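Home Docs Releases Issues About
Search this site Go Advanced search

# Clikton Laundry Notes

Notes and labels on how household clothing gets sorted, folded and put away. Kept by the Radbridge group, with garments on loan from Inthanon.

## What's in it

- 80 garments, mostly knits and cotton, plus a few towels
- 3 fold styles: flat, thirds, rolled
- 5 fabric colour groups (navy and black share one, see below)
- a condition label for each garment before and after folding

## What we don't believe

The Uson folding guide claims one method suits every top. We doubt it. Thirds worked well enough on stiff cotton and badly on anything with stretch, and the guide's own tables skip knits. Roughly 70 per cent of our "neat" labels were agreed on by both labellers the first time through, so treat that column as opinion.

"Rolled" is also a poor label. It covers garments someone meant to roll and garments that just ended up with a fat edge. We asked for it to be split in October and it still hasn't been.

## Colour

Navy was a mistake to merge with black. Dark cloth looks grey along a lit fold and close to black in shade, and labellers changed their minds on the same item - sometimes twice. If you need colour, re-label it yourself.

## Known problems

- Garment type is blank when only part of an item shows. Please don't fill it in by guessing.
- "Cotton" means it felt like cotton to whoever filled in the sheet. Care tags were not always checked.
- Towels were added late and have no fold style.

## Use

Fine for comparing labels. Not good evidence that any fold saves drawer space - we never measured a drawer.

## Sample 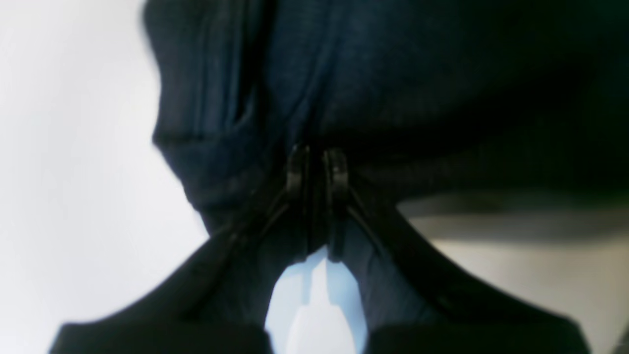
Navy fabric, pinched into a pucker, thick fold at left. Garment type: blank.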